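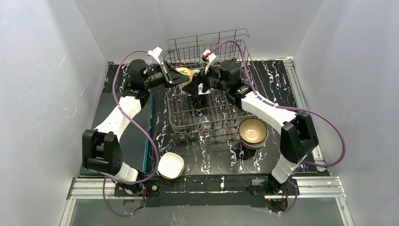 Whose job is it to say what a robot may do with a bowl?

I ask because I've spent far too much of this spring thinking about it, and before that I don't believe I'd given it a minute's thought. I knew there were rules for big factory robots, the sort that swing car doors about behind a fence. I hadn't wondered about the smaller ones. Then a friend sent me a copy of the house rules at Josico, a small robotics firm on the edge of Tronholm, with a note saying "you like this sort of thing", and I'm sorry to say she was right. I read them in the bath.

They're short. There are 16 rules on two sides of paper, written in plain words with hardly a "shall" among them, and they cover everything that happens when a pair of robot arms is put to work on crockery. Bowls, mostly, and a dish rack. The project is called Plerkirau (I asked what it meant and got three different answers, so I've stopped asking) and the idea is to get two arms tidying tableware together without a person having to hover over them.

So I rang up and asked if I could come and see the rules being used. Subira Kirui, who wrote most of them, said yes, provided I tied my hair back and left my scarf in the office. That's rule one, more or less.

Subira used to inspect commercial kitchens. I love this fact and I brought it up too often during the day. She says the two jobs are closer than you'd think: a lot of walking round slowly, a lot of looking at the floor, and a great many conversations with clever people who are sure the thing you're worried about won't happen to them. When she arrived at Josico there was already a safety folder, a fat one, and she asked everyone on the team to tell her one thing that was in it. There was a long silence, then someone said "eyewash?" The folder is still on the shelf. The two sides of paper are what hang by the bench.

"If it doesn't fit on there, I have to decide what comes off," she told me. "People hate that. They want to add things. Every time something goes a bit wrong they want a new rule for it, and after a year you've got a book again."

Something did go a bit wrong last November, and it's the reason rule four reads the way it does. One of the arms was being restarted after a pause. The person restarting it looked at the arm in question, saw that it was well clear of everything, and set it going. The other arm, meanwhile, had been left reaching out over the bench, and the two of them met with a clonk over a stack of bowls. No one was hurt, one bowl was in a sorry state, and there was a long talk about it over cold tea. The old rule four said to check that the arm was clear before restarting. The new one says "Look at both arms. Say out loud what each one is holding." I watched people do this all morning, and it's funny at first! A grown man announcing "left, bowl, right, nothing" to an empty bit of air. By lunch I'd stopped noticing, and by the afternoon I was muttering it myself.

It does make sense when you see how these arms share their patch. They're fixed at the two front corners of the bench and reach in towards the same rack, so there's plenty of space at the sides and hardly any where the work gets done. The grippers come very close to each other over the wires. Most of what I'd have guessed was dangerous about the set-up (the speed, say) is dull to the people who work there, who have slow limits on everything while a person is near. What they fret about is the two arms getting in each other's way, and what happens to a bowl when they do. 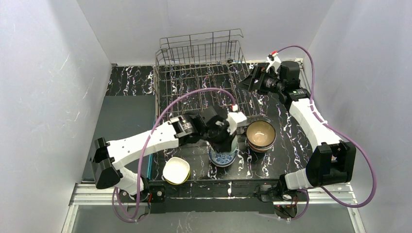 One arm has hold of the blue-and-white jar; the other is over by the rack, open and empty.

The rule I argued with most was rule seven, which says that crockery goes on the bench in plain view and in the order set out on the job sheet, and that you don't help. You really don't help. If a bowl is tilted, it stays tilted. If a stack is a bit skew-whiff, leave it. I found this almost painful to watch. Everything in me wanted to lean in and nudge things straight, which would have meant putting my hand inside the working area while the arms were live, and which would also have spoiled the record of what the arms were faced with. Subira calls it "the mothering problem" and says parents are the worst, then admits she's a parent and has had to be told off for it.

So what do you do if something is truly about to fall? You stop the arms, you wait, you say your left-and-right, and then you go in. And if it falls in the meantime, it falls. Rule eight: "We have more bowls." I think that might be my favourite line in any safety document I've read, and I've now read several.

Cables get a rule to themselves. I'd have skipped over that one if I hadn't stood there and looked. Each arm has a purple cable that runs from down by the base right up to the gripper end, and it has to have enough slack to let the arm bend and stretch, so it swoops about in big loops. Too tight and it pulls on the connector. Too loose and it can snag on something, and a wire rack is very good at being snagged on. The rule is that whoever starts the session moves each arm slowly through its full reach, and watches the cable the whole way, and doesn't watch the arm. I tried this and failed at once. Your eyes just go to the gripper! It's where the interesting thing is happening. Subira says that's exactly why it's written down.

Now, I should say that not everyone I spoke to is a fan. I showed the two sheets to an old contact at Spanos, who make packing machinery and who've been fencing off robots for longer than I've been writing about them, and he was polite about it in a way that told me he wasn't keen. His view is that plain words are lovely until two people read them differently. What's "near"? What's "slow"? In his shop those are numbers, with a signature next to them, and if you want to change the number you need another signature. He thought "We have more bowls" was charming and that it had no business being on a wall.

I put this to Subira, expecting a bit of a fight, and she agreed with most of it. The numbers exist. They're in the fat folder, and they're set in the machine, where you can't change them on a whim. The sheets are for the part that the numbers don't reach, which is what a tired person does with their hands at the end of the day. She doesn't want anyone to think that two sheets of paper could stand in for a proper risk assessment, and she got quite stern with me when I called them "the standard". They aren't a standard. The proper published standards still apply, and if you're setting up arms of your own you should get hold of the ones that cover your kind of machine and read them, boring or not. I promised I'd put that in.

What the sheets do have is a log. Anyone who stops the arms for any reason writes a line: what they saw, what they did, which rule it came under, if any. There's no telling-off for stopping. There were 1,470 lines in it when I visited, going back to the first week of Plerkirau, and I was allowed to leaf through. It's a wonderful read, in its way. "Thought bowl was slipping. Wasn't." "Cable touching rack, moved rack." "Sneezed, hit stop." Somebody has drawn a small, rather good picture of a teapot next to an entry that only says "never again".

Twice a year they go through the log and look for rules that never come up and for troubles that come up without a rule. Something has to go if something else comes in. Last time they lost a rule about labelling shelves, which moved to the folder, and gained one about not talking to whoever is starting a session until they've finished checking. I broke that one within ten minutes of arriving. I'd asked about the weather in Tronholm, I think, or where to put my bag. The young woman at the bench held up one finger without turning round, finished watching her cable, said "left, nothing, right, nothing", and then told me there was a hook behind the door.

I'm in the log, by the way. "Visitor chatting. Paused, explained. Rule 16."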